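2026-01-05

Second visit to Stindusden, this time for the tasting menu. The first was in September, when I ate at the counter and ordered from the short card, so the two are not directly comparable.

The room has 54 seats. Olesia Harasym runs the kitchen and writes the menu, which changes in part every few weeks. The wine list stood at 174 entries when I last looked and is now at 182. Most of the new ones are whites from small growers, priced at a little under three times retail. That is normal for this town.

Courses, in order:

- Smoked trout on rye, with pickled mustard seed. Salt level correct. The bread was cut too thick for the amount of fish.
- Beet broth, clear, served in a cup. Good acidity, very clean finish.
- Duck leg, braised, with barley and prunes. Best plate of the night. The barley still had some bite and the sauce had been reduced far enough to coat it.
- Buckwheat honey cake. Dry at the edges, fine in the middle.

I took the pairing, which covers 3 of the four courses. The broth comes without a glass. The Prarnov white with the trout was high in acid and low in aroma, and it did the job. The Vasylenko red was poured too warm. I asked for ten minutes in an ice bucket and got it without discussion, and the tannin tightened up noticeably.

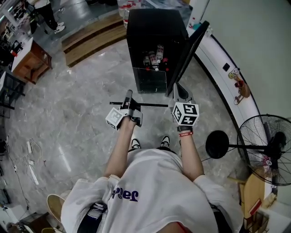 The dessert wine was an Etonum late harvest, poured at about the right temperature but in a glass so narrow that I could smell almost nothing. I moved it to my empty water glass.

Illia Onyshchenko, who ate with me, had the vegetable version. His main was a celery root steak with the same barley. He rated it above my duck. I tried a forkful and disagree, mostly on texture.

Service was quick through the first two courses and then slowed. The gap before dessert was long enough that we ordered coffee early. The coffee is filter only, and it was fresh.

I would book the counter again before the tasting menu. Same kitchen, shorter evening, and the duck is on both cards.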